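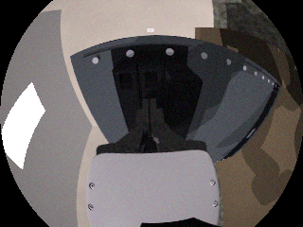

Peut-on mettre au point un programme de préhension sans immobiliser le vrai robot ?
Une bonne partie du travail se fait en simulation, oui : on y règle la perception et la planification, puis on garde le robot réel pour les dernières vérifications.

Communiqué de presse
Pratcombe publie Daldale 16, sa suite logicielle de simulation et de planification pour bras robotisés

Bonjour à toutes et à tous ! J'écris les communiqués de Pratcombe depuis un bon moment et celui-ci, je l'attendais (l'équipe aussi, vu le nombre de cafés avalés au mois d'août). Daldale 16 est disponible dès maintenant au téléchargement pour tous nos clients sous contrat.

Le gros morceau de cette version, c'est la caméra embarquée simulée. Jusqu'ici, Daldale calculait une vue bien droite, bien propre, et chacun se débrouillait ensuite avec les écarts. Désormais le moteur rend directement l'image circulaire d'un objectif très grand angle, avec ses lignes courbes, ses coins noirs, les vis de la platine du préhenseur au premier plan et les reflets sur les panneaux brillants. C'est moins joli qu'une image de brochure, je vous l'accorde, mais nos modules de perception s'entraînent enfin sur une déformation digne de ce nom !

Les textures changent aussi. Vous pouvez faire varier murs, sols et surfaces d'un rendu à l'autre, y compris avec des motifs franchement bizarres : un brun marbré façon camouflage à côté d'un mur gris tout uni, par exemple. La bibliothèque livrée avec la suite compte 1200 textures, et vous pouvez y ajouter les vôtres par simple glisser-déposer (ma fonction préférée, je ne m'en cache pas).

Côté planification, nous avons revu la détection des collisions à l'intérieur des cavités, là où les doigts d'un préhenseur ont peu de place pour manœuvrer. Avant publication, le planificateur est passé par 3412 scénarios de test, dont 3000 générés automatiquement et le reste construit à la main par l'équipe. Les fichiers de scénarios sont fournis, alors rejouez-les, modifiez-les, et écrivez-nous quand quelque chose coince.

Revolura, notre partenaire intégrateur, a eu accès à la version préliminaire et nous a surtout réclamé un meilleur journal des erreurs. C'est fait : chaque trajectoire refusée indique maintenant l'articulation ou la pièce en cause, et on peut revenir à l'instant du refus d'un seul clic.

Les projets créés avec la version précédente s'ouvrent sans conversion. Pensez quand même à recharger vos profils de caméra, le format a changé. Une démonstration en ligne est prévue samedi matin, avec une séance de questions à la suite ; l'inscription est gratuite et se fait depuis la page Daldale de notre site.

Contact presse : service communication de Pratcombe, par le formulaire de la rubrique Presse.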